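Kuron Liner Notes

A catalog of singer biographies, album credits and tour histories, in one table, with fewer typos than the originals and more than we would like.

Version date: 2021-12-09
Maintainer: Wafula Swai
Status: usable, sulks occasionally

What is in it

Kuron Liner Notes is a text collection of 1421 short documents about working musicians: the paragraph in the concert program, the folded sheet inside the album, the "about the artist" page that was last updated two albums ago. Most of the subjects are singer/songwriters. A fair number are session players, and a handful are people who wrote one very good song for somebody else and have been introduced with it ever since.

The collection began as a side job for Wendombridge, a folk and pop festival that wanted its old program books searchable. The program books were typed by many hands over many years, and every hand had its own opinion about where the album title stops and the boasting begins. Once those were cleaned up it seemed a waste to stop, so the Mabula label archive went in too, followed by the Welow radio session sheets, which arrived in a banana box.

Files

notes.csv holds one row per document.
credits.csv holds one row per named credit (writer, producer, player, arranger, "additional handclaps").
aliases.csv maps stage names to other stage names. Read this one first. One bass player has six.
flags.txt lists the rows we don't trust, with the reason.

Fields in notes.csv

doc_id: a number. It means nothing. Please stop sorting by it and writing to me about chronology.
subject: the artist's name as printed.
subject_norm: the artist's name as it ought to have been printed.
source: wendombridge, mabula or welow.
year: year of printing if known, blank if not. A year guessed from the haircut in the press photo does not count as known, and those have been removed.
body: the full text, line breaks kept.
superlatives: words and phrases marking the subject as best, most, only or legendary.
claims: statements that could in principle be checked, such as chart places, awards and sales.
checked: yes, no or gave_up.
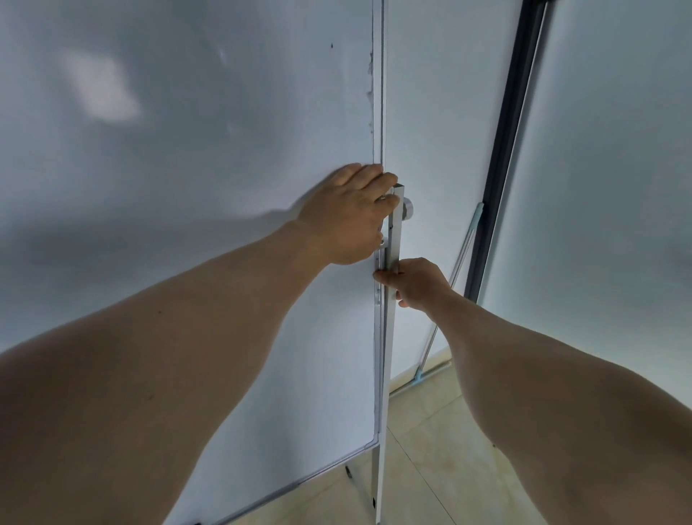 Hands on a whiteboard stand

How it was made

The program books and album sheets were scanned, run through text recognition, then corrected by hand. Recognition did well on plain type and badly on everything the nineties did to plain type. Sixty of the Mabula sheets were set in silver on purple and had to be typed from scratch, by me, under a desk lamp, tilting the paper like a man looking for a watermark.

Superlatives were marked by two readers working apart. Where they disagreed, a third reader decided. The usual quarrel was over "acclaimed," which one reader took as praise and the other took as punctuation. It is now marked as praise. "Much-loved" is praise too. "Hard-working" was left out after a long afternoon, and anyone who wants it back can find it with a plain text search.

Claims were checked against printed charts, award lists and the albums themselves when we could borrow a copy. A row marked gave_up means we looked and got nowhere. It doesn't mean the claim is false. "Toured extensively in Europe" is nearly always gave_up, and may well have been a very nice week in Belgium.

Some things we noticed

The phrase "needs no introduction" opens 71 documents, all of which are introductions.

Ages drift. Several singers stay the same age through four or five program books, and one gets younger between festivals. We kept the ages as printed.

Influences get longer with each album. Early notes name a parent's record collection and perhaps one guitarist. Later ones read like the seating plan at an awards dinner.

Known problems

Two Welow session sheets were stuck together by something sweet. Their text is complete except for the middle verse of a song nobody has claimed.

Accents in names were lost in the first pass and restored in the second. If yours is still missing, write to us and we'll fix it with an apology.

The Mabula archive is heavy on ballads. Anything you train or count on this collection will come away thinking that most of popular music happens slowly, in the rain, after a phone call. Use the source field to balance things out if that matters to you.

Duo and group names are treated as a single subject, even when the notes make it plain that they were no longer speaking.

The suggested split is 900 rows for training, with the rest for testing. Split by subject_norm and not by row, or the same biography will turn up on both sides wearing a different adjective.

What it's good for

Studying how promotional writing changes over a career, linking credits across labels, teaching students to tell a claim from a compliment, and settling arguments about who played the harmonica. Please don't use it to generate new biographies of living musicians. They have managers for that.

Permissions

Text from the three sources is shared for research and teaching with the agreement of the festival, the label and the station. No lyrics are included beyond song titles. Any artist who wants a row removed can ask, and it goes, along with the matching lines in credits.csv. So far the only request has been from a drummer who wanted to be added.

Changes in this version

Merged two singers who were one singer.
Separated one singer who was two cousins.
Fixed commas in credits.csv that had made a string quartet into eleven people.
Put back the November batch of Welow sheets, which I had saved in the wrong folder under the name "final."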